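3.2 Congregational prayer and contact with elected councils

The second strand of the study considers whether organised intercessory prayer for public officials is associated with other forms of civic contact. Earlier work on religion and municipal politics has tended to treat prayer as a private disposition, measured by frequency and then entered into a model alongside attendance. That approach leaves out the organised character of the practice in many congregations, where names of councillors are read aloud, rosters are kept and requests are gathered from members during the week. We therefore treat intercession as an activity of the congregation and ask what else its participants do.

Data were drawn from the parish and assembly survey administered in four districts: Ulska, Wunier, Chala and Mukel. Invitations were sent to 2,954 adult members on congregational rolls, and 692 returned a questionnaire complete enough for analysis. The response was uneven. Members in Wunier replied readily, while those in Mukel, where two of the larger assemblies were between ministers, did so at a much lower rate. Weights were applied for age and district but could not correct for the likely over-representation of regular attenders. Interviews and small-group discussions followed, conducted by Montserrat Zepeda and two research assistants.

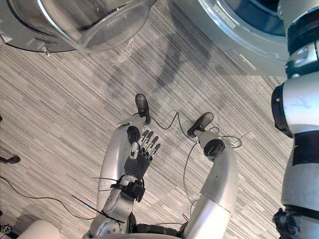
3.3 Measures

Participation in intercession was recorded in three categories: none, occasional and rostered. Respondents were placed in the rostered category if they reported a standing commitment, such as a Friday evening group, during which local or provincial office holders were prayed for by name or by title. Civic contact was measured by asking whether, in the previous year, the respondent had written to a councillor, attended a public meeting of council, signed a petition on a municipal matter or spoken with an elected member in person. A further item asked whether any such contact had been prompted by something raised in a prayer group.

Partisanship was measured with the usual five-point item. Councils in the four districts are formally non-partisan, although candidates' affiliations are widely known, and several interview participants objected to the question on the grounds that prayer for those in authority should be offered without regard to party. We retained the item but report results both with and without it.

3.4 Findings

Rostered intercessors were more likely than other respondents to have attended a council meeting and to have spoken with a councillor. The difference persisted when attendance at worship was held constant, and was strongest in Chala, a district of fewer than 2,000 households where members and councillors often know one another socially. No comparable difference was found for petitions. Participants over 60 accounted for much of the rostered group, and their greater availability during the day may explain part of the association.

The interviews suggest a possible mechanism. Members described preparing for the group by reading agendas and council minutes so that their requests would be specific. One participant in Ulska remarked that she had "never opened a set of minutes before I was asked to pray about the sewer levy". Others spoke of a softened attitude toward councillors with whom they disagreed - a change they valued, but which in some cases appears to have made them less willing to criticise a decision in public.
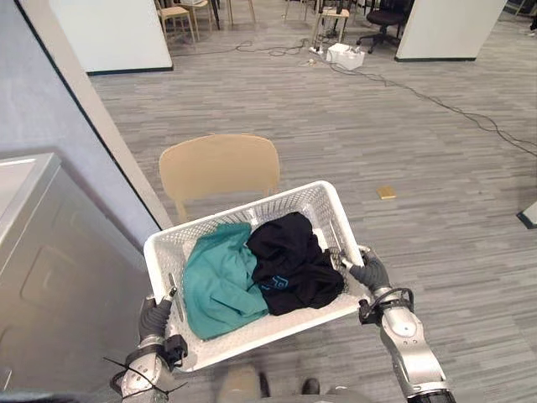
Figure 2. White laundry basket holding clothing.

These results should be read with caution. The design is cross-sectional, and it is plausible that people already interested in municipal affairs are drawn to groups that pray about them. Nor does the survey permit any statement about the conduct of councillors themselves. Whether office holders are aware of the practice, and whether such awareness affects their dealings with congregations, is taken up in Section 4 using the smaller set of interviews with sitting and former members of council.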